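Tare weight

Tare weight, or simply tare, is the weight of an empty container, vehicle or wrapping. It is subtracted from the gross weight, which is the weight of the container together with the goods, and the result is the net weight. The relation is usually written as gross weight minus tare equals net weight. The idea is used in shops, kitchens, laboratories, post offices, ports and on railways, and it is one of the oldest corrections in commercial weighing.

Origin of the word

The word came into English in the late Middle Ages through French. Its source is the Arabic tarha, meaning a thing that is thrown away or deducted, from a verb meaning to throw. Related forms exist in Italian, Spanish and German. In old merchant books the tare was often put in a separate column, so that the buyer could check it before the payment.

Use in shops

In retail trade the customer should pay only for the goods. With loose foods such as fruit, nuts or olives, the seller places the empty bag or cup on the scale, sets the display to zero and then adds the food. On older mechanical scales the same effect was reached with a small counterweight on the other pan, or the seller calculated it by hand.
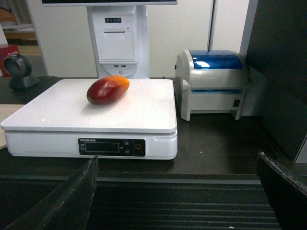

The weight of a thin bag seems too small to matter, but over many sales the sum becomes noticeable. A shop that sells 1,000 portions of olives in cups of seven grams each, and does not deduct the cup, has charged its customers for seven kilograms of plastic. For this reason the trading rules of many countries require that prices by weight are calculated on the net weight only.

Some shops let the customers bring their own jars. The empty jar is weighed at the entrance and the tare is written on the glass or on a sticker. The grocery cooperative Rellaritz began to do this at its two stores and kept the written tare valid for one year, after which the jar had to be weighed again. Lids caused most of the disputes, as a jar was sometimes weighed with the lid and later filled without it.

Kinds of tare

Several kinds are distinguished in trade. Real tare, also called actual tare, is found by weighing each container separately. Average tare is found by weighing a few containers from a shipment and using the mean for all. Customary tare is a fixed amount accepted by both sides from long habit, for example a certain weight for each sack of coffee. Estimated tare is agreed without any weighing.

Average tare saves time, but it gives good results only when the containers are similar. Wooden barrels and crates are a known problem – they take up water from the air and may be clearly heavier after a wet season. Nazanin Arabzadeh, who studied the account books of the Ranjbar trading house, found that its clerks weighed the empty date crates again every May and changed the tare in the books accordingly.

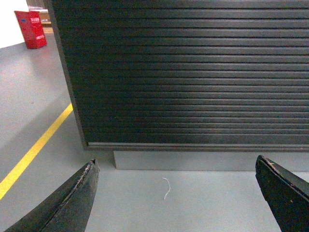 Roll-up front of a black cabinet, with a light gray base.

Storage of containers

Containers with a known tare are best kept closed away and dry. Dust, old labels, remains of tape and dried product all add to the weight. In small laboratories it is common to scratch or print the tare on the container itself, and to keep the marked pieces apart from the unmarked ones. Hot glass should not be weighed, as the warm air rising from it disturbs the reading of a fine balance.

Trays, bowls and boxes

Open containers are the easiest to tare, because they can be emptied and wiped in a moment. Their weight differs much according to the material, and two trays of the same size should not be assumed equal.
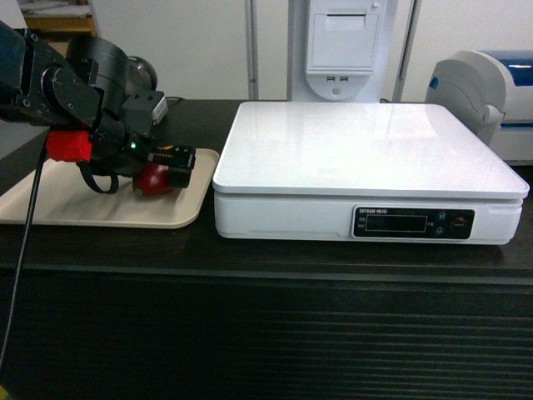 Tare lists are used where the same containers return many times in one day. A list gives each type of container a short name and a weight, and the worker enters the value instead of weighing the empty piece. At the packing firm Wundon the list had 70 entries, many of them for items that were no longer in use. Evanthia Lazaridis recommended in her handbook for packers that such a list should be sorted by shape and color, so that a rectangular beige plastic tray, like the one on the dark tabletop in the illustration, can be found without reading every line. She also advised checking one container of each type every Friday.

Vehicles

For trucks and railway cars, the tare is the weight of the empty vehicle. A truck is driven over a weighbridge empty and again when loaded, and the difference is the load. Fuel, snow and mud can change the result. The weighbridge at Vestby recorded one delivery wagon with a tare of 1,239 kilograms, painted on its side in white letters.

See also: gross weight, net weight, weighbridge, counterweight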